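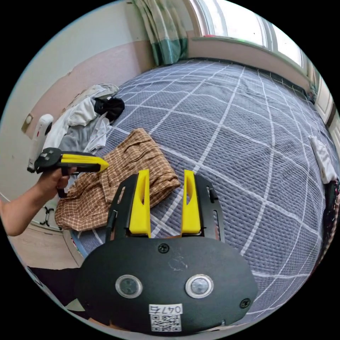 Blue-gray quilted bedspread with white grid, on a double bed.

From: Akosua Akpalu
To: Stubbs Quilters list
Subject: Re: Fabric requirements for the Colach sampler

Dear members,

Thank you to all who wrote in regarding the yardage for the Colach sampler. The pattern sheet sent out in August contained an error in the sashing, and the replies below should be read with that in mind.

Wafula Chege wrote:
> The sheet asks for 2 yards of background fabric for the
> double size. I cut my sashing strips first, as directed,
> and came up short before the last row. Is the border
> meant to come from the same piece? I would also like to
> know if the Prinisell batting may be used with hand
> quilting, or only by machine.

The border is to be cut from a separate piece. Members who have not yet cut their fabric should set aside the border length first - along the lengthwise grain - and then cut the sashing from the remainder. Those who have already cut may piece the border strips with a diagonal seam.

Either method of quilting is acceptable with the batting named. We ask that lines of stitching be no more than six inches apart.

A corrected sheet, number 3398, is available from the Stuseo shop desk. Please discard the earlier one. More than 500 copies were mailed, and we would be grateful if you would pass this notice to any member who does not receive the list.

Finished tops are due in October 2022.

Sincerely,
Akosua Akpalu
Pattern Secretary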